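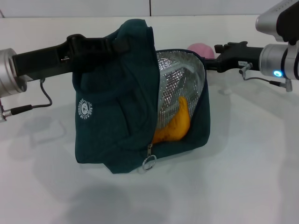 Hallo zusammen,

danke für die vielen Rückmeldungen zu meiner Mail über die Taschenaufgabe, ich komme jetzt endlich dazu, das mal ordentlich zu beantworten. Kurz vorweg, für alle, die im Oktober noch nicht auf der Liste waren: Wir lernen in Osteditz beidarmige Greifabläufe aus Vorführungen, und seit dem Herbst geht es fast nur noch um weiche Behälter. Kisten und Schachteln konnten wir ja irgendwann ganz passabel, aber so eine Kühltasche wie die petrolfarbene hier ist ein völlig anderes Kaliber — der Deckel schlägt Falten, der Stoff gibt nach, und das silberne Isolierfutter spiegelt in lauter hellen und grauen Flecken, bei denen unsere Tiefenschätzung regelmäßig ins Schwimmen kommt. Der linke Finger hält oben den zusammengefalteten Stoff, der rechte ist am Rand des Futters, und genau um diese Arbeitsteilung dreht sich auch die Frage, die hier zitiert ist:

> Mir ist aus der Beschreibung nicht klar geworden, warum ihr die beiden Arme getrennt konditioniert. In der MacDonald-Variante bekommt ein gemeinsames Netz beide Handgelenksposen und gibt beide Aktionen aus, fertig. Bei uns lief das auf starren Objekten ohne Probleme. Habt ihr das überhaupt mal direkt verglichen, oder ist das eher Bauchgefühl? Und wie viele Vorführungen stecken da drin? Ich würde das gern auf unserem Aufbau nachstellen, habe aber keine Lust, wochenlang zu teleoperieren.

Nein, Bauchgefühl ist es zum Glück nicht mehr (war es am Anfang aber schon, geb ich zu!). Wir haben beides auf denselben Daten trainiert: 471 Vorführungen insgesamt, davon 183 mit Taschen und der Rest aus dem alten Kistenbestand. Das gemeinsame Netz ist auf den Kisten minimal besser, da hast du also recht. Bei den Taschen macht es aber immer wieder denselben Quatsch: Sobald der rechte Arm zum Öffnen ansetzt, lässt der linke ein bisschen nach, der Deckel rutscht zurück, und dann suchen beide gleichzeitig neuen Halt. Sieht aus wie zwei Leute, die sich an einer Tür gegenseitig den Vortritt lassen.

Bei unserer Variante (intern heißt das Ding Kelik, fragt nicht) bekommt jeder Arm seine eigene Aktionsausgabe und dazu ein kleines Rollensignal, »halten« oder »arbeiten«. Der haltende Arm sieht vom anderen nur die grobe Absicht und nicht die ganze geplante Bahn. Damit zappelt er viel weniger mit. Von 13 Testtaschen, die im Training nie vorkamen, schaffen wir so alle bis auf zwei zuverlässig bis zum offenen Fach. Das gemeinsame Netz kam auf 7. Das ist natürlich eine kleine Stichprobe, also bitte noch nirgends zitieren, ich will das erst mit mehr Taschen wiederholen.

Was weiterhin nervt:

- Reißverschlüsse mit baumelndem Anhänger. Unsere Testtasche hat so einen Schlüsselring am Schieber, und der Detektor hält ihn mal für den Griffpunkt und mal für gar nichts.
- Silberfutter, siehe oben. Mattes Futter ist kein Thema, glänzendes leider sehr wohl.
- Der Rollenwechsel. Wenn der haltende Arm plötzlich arbeiten soll, gibt es einen kurzen Ruck, den ich bisher nur mit einem Filter kaschiere.

Zum Inhalt hatte noch jemand gefragt: Ja, wir legen beim Training immer etwas hinein, meistens Weiches in kräftigen Farben. Das gelb-orange Ding, das aussieht wie eine Stoffbanane, ist ein dankbares Ziel, weil man es auch halb im Schatten des Stoffs noch gut segmentieren kann. Mit dunklen Sachen im Fach wird es deutlich zäher, da fehlen uns schlicht noch Daten.

Fürs Nachstellen würde ich mit den Taschendaten allein anfangen. Der Kistenanteil hilft beim Anfahren, beim Halten bringt er nach meinem Eindruck fast nichts. Und nehmt beim Teleoperieren unbedingt auch die verunglückten Versuche auf, bei denen der Stoff wegrutscht und man nachfassen muss! Ich hatte die zuerst alle weggeworfen und mich dann gewundert, dass die Policy nach dem ersten Verrutschen einfach stehen bleibt — seit sie drin sind, fasst sie wenigstens nach.

Die Greiferfinger sind übrigens noch die langen von Gider, da haben wir nichts umgebaut. Falls ihr kürzere habt, würde mich brennend interessieren, ob das Halten am Deckel damit überhaupt noch klappt. Die Konfigurationsdateien räume ich gerade auf und hänge sie an die nächste Mail, die Rohdaten sind für die Liste leider viel zu groß. Wer die braucht, schreibt mir bitte direkt.

Viele Grüße aus Osteditz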